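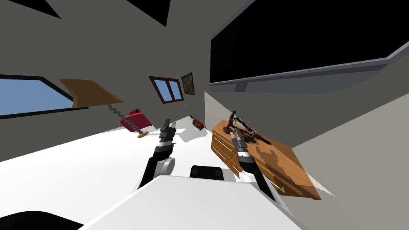 Why drive it by hand at all, can't you just script the reach and let it run overnight? came in under the last gallery, unsigned, fair enough.

Projects > Remote driving > Jalwood room, gallery 2

Reading time: 3 min

Short answer: we tried scripting. Worked fine until the object moved a little, then the arm went confidently to the wrong spot, 163 times in one batch. So back to the Tellby handles, one per arm, person on each end of the job. You move, it moves, everything gets logged. Then the Drendley trainer chews on the logs.

All of these are from the simulated room, Jalwood. Two arms, big white table, stuff to reach for. Not many words this time, January was busy.

Reaching, left arm

Gripper coming up under the pink thing. Go slow for the last bit! Slower than feels natural. If your hand hunts for the spot, the log has hunting in it, and the policy learns to hunt too. We got a whole set like that and had to bin it. Toy car further along the table is a seperate task, leave it alone for this one.
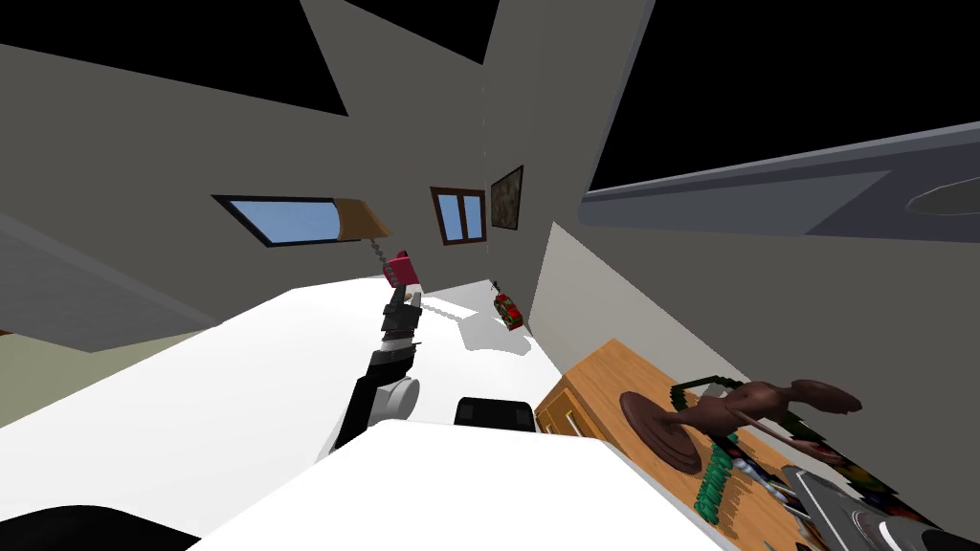

Wrist views

Everyone drives from the wide view and then gets suprised when they play back the wrist. Look at both. The wrist view is what the trainer leans on most when the fingers get near something, so if the target never shows up in it you've recorded an arm waving about. Rule in our notes: before you squeeze the trigger, check the wrist window. Not after.

Left wrist, fingers open, string of gray beads over to the right.

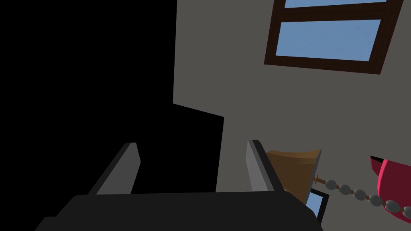
and that goes for pauses too. Small pauses are ok, we trim them. Long ones, where you've put the handle down to drink your coffee, please just stop the take and start another. The trimmer is dumb. It's a script called Lü, it cuts anything that sits still past a set limit and it can't tell thinking from coffee. Lost 26 good takes to it before we changed the limit.

Wrist view again. Nothing between the fingers, beads running off to the right in front of the red thing.

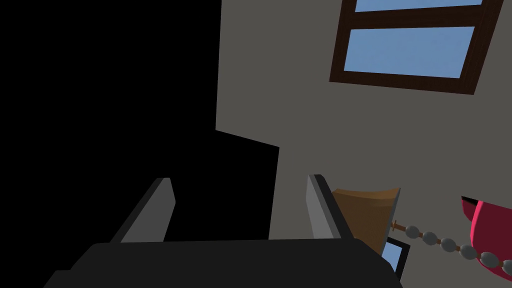

Starting pose matters more than we figured. Vary it. Start a bit high, a bit left, wrist turned some. First batch, everyone hit the reset button and drove from the exact same place, and the trained arm was lovely from there and hopeless from two inches over. Now the driver nudges the arm somewhere random before hitting record, takes a few seconds.

Also keep some of the bad ones. A miss where you back off and come in again is worth having, tag it "recover" and leave it in. A miss where you drop the handle, delete.

Count so far is over 1000 takes, want 2000 before we retrain. Right arm is way behind left so if you're driving next, pick right. Handle settings are on the sheet taped by the monitor, the old sheet is wrong, ignore it.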